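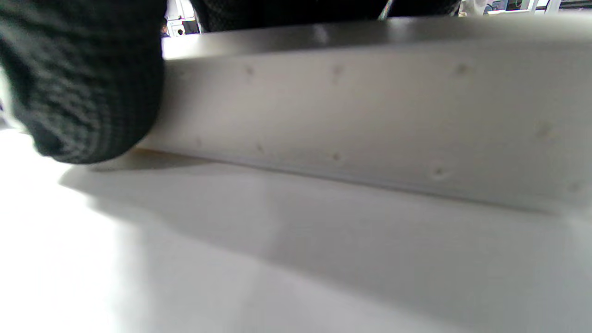

*A knit-covered hand on a white bar at the Vultgate bench.*

**Vultgate sets out upkeep routine for its Magsi handling cell**

Jul 20, 2020

Vultgate has published the set-up and upkeep routine for Magsi, the small-parts handling cell at its Clondo site. The routine replaces the notes supplied when the cell was installed last November and applies from today.

Each shift starts with the gripper. Staff wipe the finger pads, check the mounting screws and run the jaws through 249 open and close movements without a load. If the closing position has drifted by more than 2 mm, the cell stays off until the fingers have been reset.
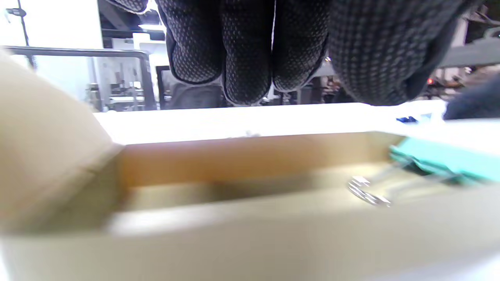
Picking checks come next and use ordinary desk items. Small, shiny parts show up a badly set gripper sooner than large plain ones. A binder clip in an open cardboard box, with its silver wire handles and teal body, is a fair test of the approach height over the rim. The height is saved in the Stakel control software under the cell's own profile.

Cables are inspected weekly. Any lead with a worn jacket is changed, and the old one is tagged with the cycle count. The first finger pads were replaced at 3167 cycles
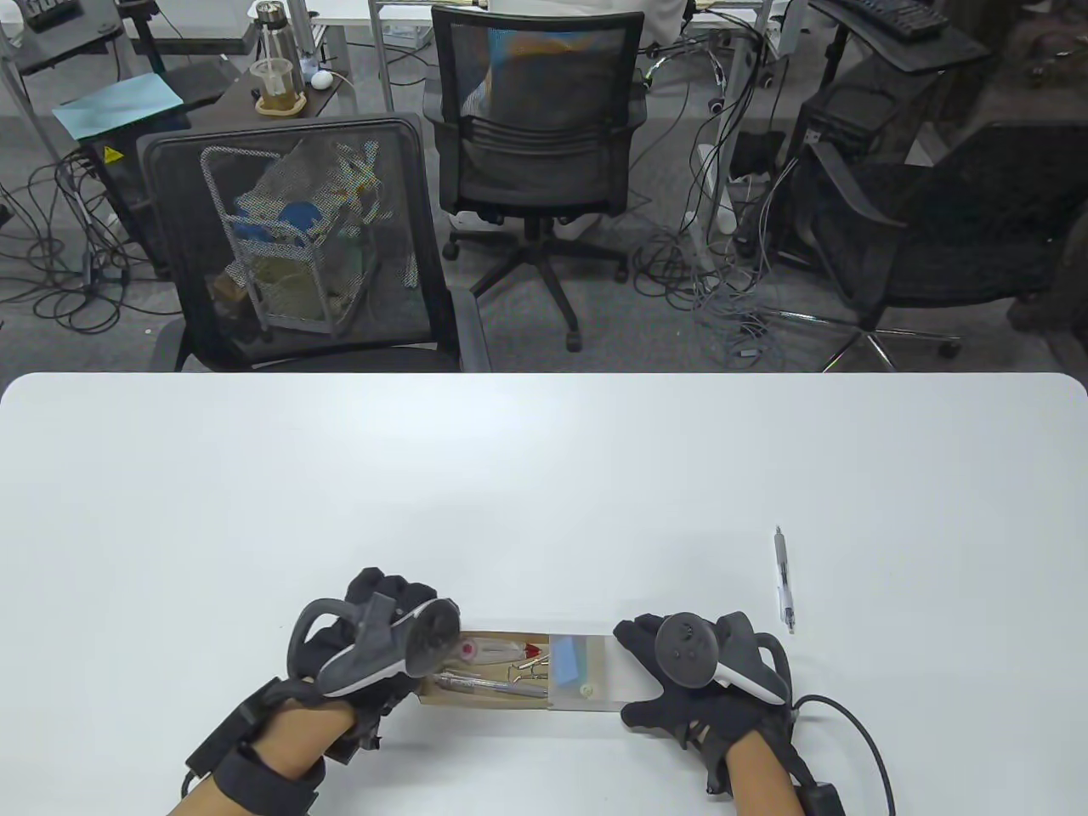

and the second set at 3207, so Vultgate now changes them every 3000. Spare pads are kept at Clondo.

The routine is available on request from the Vultgate service desk.

**Ends**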